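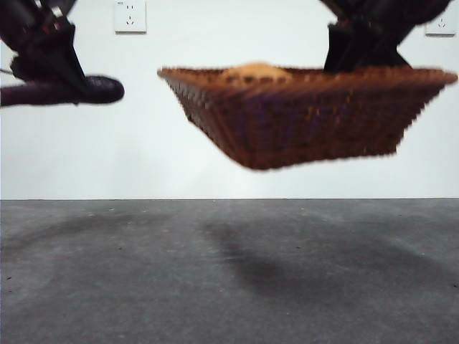
The Turden is a pair of hand-sized leader arms for people who need to show a two-armed robot a task and would like to be home for tea. You move the small arms, the big arms copy you, and every joint is logged while you do it. Anything that dangles will test your manners: a wicker basket held up by its rim tilts the moment one side gets ahead of the other, and the recording keeps your mistake with great fidelity. We fit a foot pedal so you can throw the take away before a colleague sees it.

Each leader arm weighs less than a bag of sugar and clamps to any desk you don't mind marking. Grip is a sprung trigger. Early triggers were stiff enough to give Thu Lục a forearm like a docker's, so the March revision has a softer spring.
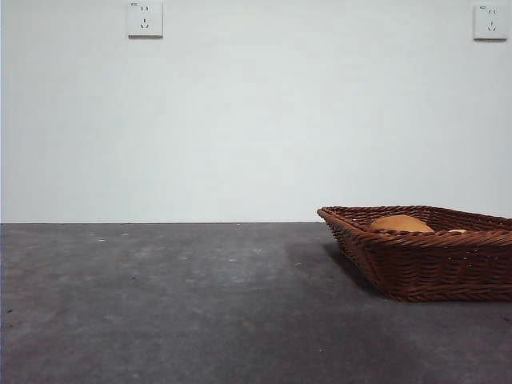 Resetting between takes is still your job. The software will chime, politely, until you have put everything back and pressed the pedal. The chime can be turned off under Settings, and Tadeo Riquelme would like it known that he composed it.

In the box: 2 leader arms, 12 spare trigger springs, pedal, 110 cm cable. Storage for 400 takes before it asks you to tidy up. Follower arms sold separately, and priced accordingly.

Category: Teleoperation > Leader Arms > Two-Handed

Last updated: 12th October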